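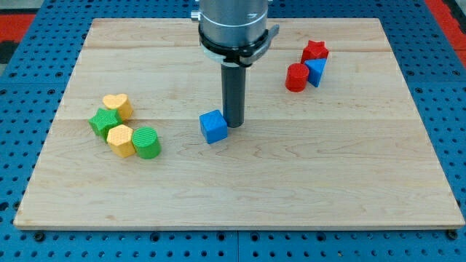

Por que a madeira tem desenhos?

Se tu passas o dedo numa mesa de madeira, podes ver linhas, ondas e às vezes um círculo escuro. Ninguém pintou estas linhas. Elas cresceram junto com a árvore, e neste texto vamos aprender a ler o que elas contam.

A árvore engorda por fora

Uma árvore cresce de duas maneiras. Ela fica mais alta nas pontas dos ramos e fica mais grossa no tronco. Para ficar mais grossa, ela tem uma camada muito fina de células, logo debaixo da casca. Esta camada chama-se câmbio. O câmbio fabrica madeira nova para o lado de dentro e casca nova para o lado de fora.

Por isso a madeira mais velha está no meio do tronco e a mais nova está perto da casca. Se alguém prega um prego num tronco à altura do teu nariz, o prego não sobe com a árvore. Passados muitos anos ele continua à mesma altura, mas a madeira nova pode já ter coberto a cabeça dele.

Os anéis

Nos países onde há inverno frio, a árvore não trabalha sempre com a mesma velocidade. Na primavera há água e luz, e ela cresce depressa. As células são grandes e a madeira costuma ficar mais clara. No fim do verão ela cresce devagar, as células são pequenas e apertadas e a madeira muitas vezes fica mais escura. No inverno, descansa.

Uma parte clara e uma parte escura fazem um anel. Normalmente, um anel é um ano de vida. No pátio da escola de Vondano há uma fatia de um carvalho antigo com 64 anéis, e os alunos já puseram um alfinete no anel do ano em que cada avó nasceu. Algumas avós são mais velhas que a árvore e ficaram sem alfinete.

Um anel largo diz que o ano foi bom para a árvore. Um anel estreito pode dizer que choveu pouco, que fez muito frio ou que as lagartas comeram as folhas. Os cientistas que estudam os anéis trabalham numa ciência de nome comprido: dendrocronologia. Para contar os anéis eles não precisam de cortar a árvore. Usam uma broca oca, que tira um palito fino de madeira.

Em muitas florestas tropicais, onde faz calor o ano inteiro, os anéis podem ser difíceis de ver.

Do círculo para a onda

Agora uma pergunta: se os anéis são redondos, por que na mesa nós vemos linhas e ondas?

Depende de como a serra corta o tronco. Pensa numa cebola. Se a cortas ao meio pelo lado da barriga, aparecem círculos. Se a cortas da ponta até à raiz, aparecem linhas curvas. É a mesma cebola.

Com o tronco acontece uma coisa parecida:

Corte atravessado: vemos os anéis inteiros, como num alvo.
Corte ao comprido, pelo centro: vemos linhas quase direitas.
Corte ao comprido, longe do centro: vemos ondas e bicos, como montanhas.

O tronco também nunca é um cilindro perfeito. Ele tem curvas e altos, e as linhas seguem tudo isso. Aos desenhos da madeira chamamos veio.

E os círculos escuros?

São os nós. Um nó é o lugar onde nasceu um ramo. O tronco continuou a engordar à volta do ramo e guardou a parte de baixo dele lá dentro. As linhas do veio fazem um desvio para passar pelo nó, como a água do ribeiro passa por uma pedra.

Tábuas coladas

Uma tábua muito larga precisa de uma árvore muito grossa, e estas árvores demoram muito tempo a crescer. Por isso os marceneiros juntam várias tábuas mais estreitas, lado a lado, com cola. Se olhas com atenção, encontras uma linha fina e direita onde o desenho muda de repente. É a junta.

Há ainda outro motivo para juntar. A madeira incha quando o ar está húmido e encolhe quando o ar está seco, mesmo depois de ser mesa. Talvez já conheças uma porta que só prende no inverno.

Experimenta em casa

Precisas de 2 folhas de papel branco, um lápis de cera e uma tábua velha, sem verniz, que um adulto te deixe usar.

Põe a primeira folha em cima da tábua e segura bem. Deita o lápis de cera de lado e esfrega devagar, sem muita força. O veio vai aparecer no papel. Faz a segunda folha com outra parte da tábua, ou com outra madeira, e compara as duas. O pinho costuma dar um desenho forte. O bordo, que é mais liso, dá um desenho muito fraquinho e às vezes quase nenhum.

Palavras para guardar

Câmbio: a camada fina que fabrica madeira e casca.
Veio: o desenho das linhas na madeira.
Nó: a marca de um ramo.
Junta: o lugar onde duas tábuas se encontram.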